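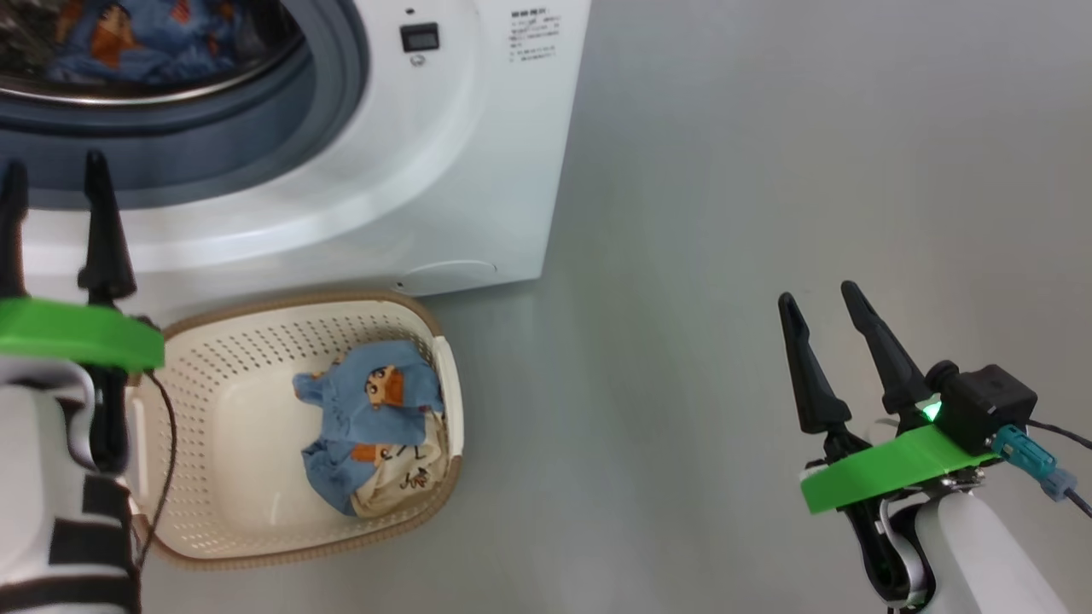

Section 4: Setting up your Vandura home foot spa

You're nearly there! With the base unpacked and the splash collar snapped on, all that's left is filling the tub, picking a program and giving your feet the first soak they've been waiting for. Set aside half an hour for the first run. Later soaks take only a couple of minutes to get ready.

4.1 Choosing a spot

1. Put the base on a flat, hard floor next to the chair you plan to sit in. Thick rugs block the air slots underneath.
2. Check that your knees bend at a comfortable angle when both feet are flat in the tub. If your heels lift, fold out the two rear legs.
3. Run the power cord behind the chair, away from where you'll step out.

CAUTION: Do not plug the spa in yet. The tub must be filled first, and your hands must be dry when you touch the plug.

Note: Customers in Kisville and other hard-water areas should fit the scale filter (part 791, in the small paper bag) before the first fill. It pushes in with your thumb and clicks.

4.2 Filling the tub

1. Fill the pitcher with warm tap water and pour it in slowly until it reaches the lower line. The upper line is the maximum with your feet in.
2. Dip your wrist in. The water should feel pleasantly warm, like a baby's bath. The heater keeps water warm but won't heat up a cold tub.
3. Dry the rim and your hands, then plug in the cord. The ring around the dial glows white.

CAUTION: If you have diabetes, poor circulation, open cuts or numbness in your feet, talk to your doctor before using the spa. Never stand up in the tub.

4.3 Adding an Imai soak tablet

The starter box comes with 4 Imai tablets, and they smell wonderful – cedar and yuzu are our favorites at Flullport after a long day on our feet.

1. Drop one tablet into the scent cup at the front of the tub, not straight into the water.
2. Close the lid of the cup and wait until the fizzing stops.
3. Stir once with the handle of the pumice brush.

Note: Bath oils, bubble bath and milk powders will clog the jets. Loose sea salt is fine as long as it has fully dissolved. Use no more than 100 grams per soak.

4.4 Your first soak

1. Sit down, then lower both feet into the tub.
2. Turn the dial to 1 (Still). Stay there for a few minutes so your skin gets used to the warmth.
3. Turn to 2 (Ripple) or 3 (Roller). Roller starts gently and builds up, so give it a moment before you decide it's too soft!
4. Press the dial once to pause. Press and hold it to end the program.
5. Lift out one foot at a time onto a dry towel. Pat between the toes and put on your foot cream while the skin is still soft.

The spa switches itself off after twenty minutes. You can start a second round right away, but most people's skin is happier with a break until the next evening. 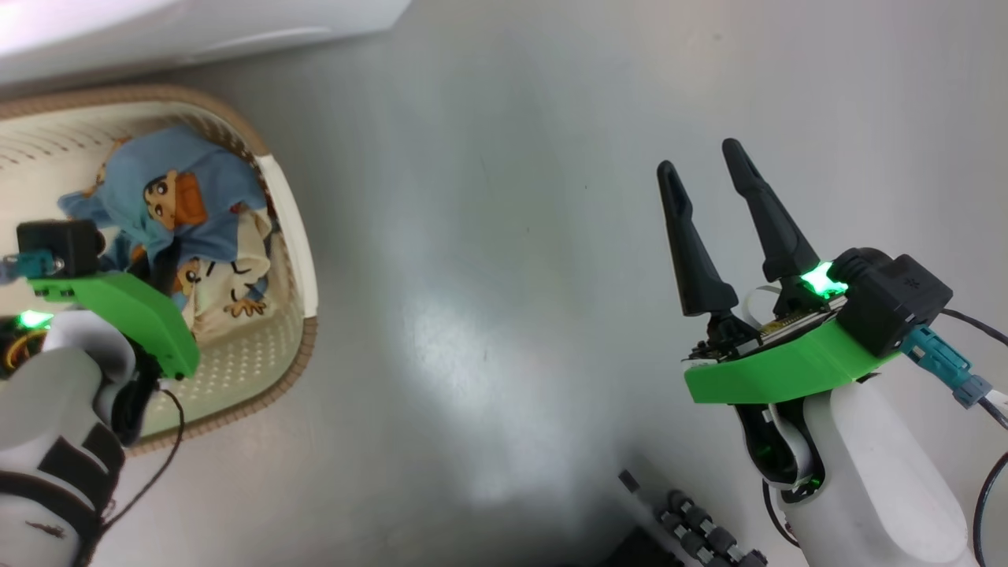 Mine hummed really loudly on Roller the first night and I was ready to send it back. The collar was only snapped on at three of its corners. Pushed the last one down and it went quiet, so maybe put that in the manual. – Posted by Dorrie on our support page

We've added it! Before using Roller, press down on all four corners of the splash collar until each one clicks.

4.5 Emptying and rinsing

1. Unplug the spa and wait for the ring to go dark.
2. Carry the tub by both side grips and pour from the spout at the back left corner.
3. Rinse with clean water, open the scent cup and wipe out any tablet crumbs.
4. Leave the tub upside down on a towel overnight.

CAUTION: Never put the base under running water. Wipe it with a damp cloth only.

For descaling and replacing the rollers, go to Section 5.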